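Notebooks > Manipulation bench > October > Wrist view pretraining, Sunday

Bench free from 9:40, so I got a whole morning on the wrist-only runs before Chie needed the arm. Writing this up while it's fresh, since I think we have a real result and I want it on paper before I talk myself into something bigger.

Short version for anyone skipping down: dropping the overhead camera and training the grasp policy on the wrist view alone did NOT wreck it, as long as we keep the random offset at the start of each approach. I expected a mess. I got curves that lie almost on top of the two-camera ones. I've been grinning at the plot since 11.

Where we were last time: the policy trained on Oravec (our two-camera set, overhead plus wrist) was fine on the bench and fell apart as soon as the overhead camera got bumped. Aoi's idea was that it leans on the overhead view for everything until the last few centimeters and only then looks at the wrist. If so, cutting the overhead stream should force it to learn the approach from the hand, and a bumped camera stops mattering. The worry was that the wrist view is close and partial, with big blurry stuff near the lens and the fingers always in the way.

What I ran:

Baseline, both cameras, 705 episodes, same seed as before.
Wrist only, same 705, straight approaches.
Wrist only, same count, with the start pose jittered (I call this set Vovisik, because the folder needed a name).

Same network for all of them, same learning rate, same action chunks of 20 steps. The one change to the code was the image loader, which used to assume there were always two streams and crashed in a very unhelpful way when there was only one. Fixed and committed. If you get a shape error in the loader, pull first.

The straight-approach wrist policy did badly, and in an interesting way. It would go down confidently to a spot where an object usually is, close, and come back up with nothing. My reading is that it memorized the path. With straight approaches the picture hardly changes from one episode to the next except for the object getting bigger, so it can get a low loss by playing back the average motion. The loss looked great, too! Lowest of the lot. Don't trust that number on its own.

The jittered set has a higher loss and a far better policy. Starting off to one side means the target drifts through the view and the arm has to correct, so there's something to learn from. You can see it correct on the bench – a little sideways slide about halfway down, then the close. Lovely to watch. I ran it many more times than I needed to.

I also went through the wrist frames by hand to see what the policy has to work with. Plenty of them look like the one below: the small red thing is sharp enough to find easily, the two black fingertips stick up from the bottom, and a good part of the upper left goes to a large pale disc that's completely out of focus. I had been planning to filter frames like that out. Then I tried it, and filtering made the policy worse. It needs the clutter in training if it's going to meet it at run time. So the filter is off, and I've left it in the config as a flag, default false.

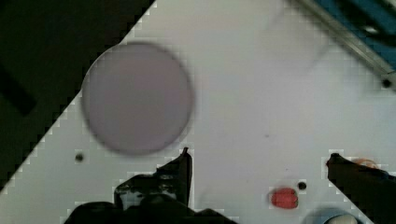 Chie Higuchi read the draft of this over lunch and wrote in the margin that I should be careful with the memorizing story. The straight set and the jittered set differ in path length as well as start pose, she pointed out, so the jittered policy also sees more frames per episode, and more frames alone could buy part of the gain. She wants a third wrist set with straight approaches slowed down to match.

Fair, and I should have caught it. Checked the totals: after trimming, the straight set comes out 3679 frames short of the jittered one. That isn't huge next to the full set, but it's enough that I can't wave it off. Slow straight approaches go on the list for next session. My bet is still on the jitter, and I'll write that here so I can be teased about it.

Other notes from the bench:

Attention maps. Only looked at a handful. The jittered policy puts most of its weight near the fingertips late in the approach and spreads out early. The straight one is a smear the whole way down. Suggestive, nothing more. I need to plot these properly instead of squinting at thumbnails.

Dark corners. Wrist frames often include a big dark region where the view runs off the tabletop. I wondered if the policy uses that edge as a landmark, which would be a cheat of sorts. Test: mask everything outside the white surface and rerun. Haven't done it.

Latency. With one stream the loop is quicker and the motion looks smoother. Could be part of the improvement over what we had in the spring, so compare at matched rate before claiming anything. The Wemia logger has a rate cap setting that should do the job.

Bumped camera test. Skipped, for the obvious reason that there's no overhead camera to bump. The fair version is to nudge the wrist mount by up to 2 degrees and see how fast things go bad. Aoi has shims.

To do:
- slow straight set (Chie's control), same start pose, matched frames
- mask test for the table edge
- rate cap on, rerun all policies
- wrist mount nudge, ask Aoi for the shims
- send the loader fix to the Grarncombe people, they have the same two-stream assumption

Checkpoints are in the shared folder under vovisik, with the straight ones next to them. Please don't clean up the straight ones, I need them for the comparison. Arm parked and handed over to Chie at 2:15.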